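## Jarero compact refrigerator, freezer section

Score: 67 out of 100

Tested over 11 weeks in a two-person kitchen, with most of the attention on the freezer. The fresh food section has been covered well enough elsewhere.

**Layout.** The freezer is on top, lined in white plastic, with a shallow tray across nearly the full width. The tray suits flat items: bagged peas, fish fillets, stock frozen in pouches. A standard loaf of bread fits only on its side. Underneath is a separate lower front with a brownish-silver metallic finish and a light grey plastic lip along the top for a handle.

**Freezing.** An 800 g block of cooked rice at room temperature, put in at night, was solid to the center by morning. Frost on the back wall needed scraping once, in May.

**Handle lip.** Fine for dry hands. With wet hands it is slippery, and the rounded profile gives the fingertips little to pull against. The older Lelow had a deeper recess and was easier to open.

**Cleaning.** The liner wipes down with warm water and dish soap. The tray lifts out, but only with the main door swung fully open, so allow clearance on the hinge side. The metallic finish shows fingerprints.

**Noise.** Low hum, 10 minutes or so per cycle. Osvaldo Aguiar tested the same model for Dokuvar and reported a rattle. Mine has none.

Recommended for small households that freeze flat. Anyone storing whole birds should look elsewhere.
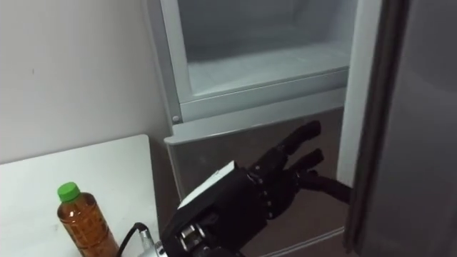

**Can the tray be left out to make room for taller items?**

The freezer runs normally without it. Keep packages away from the back wall, where they tend to stick.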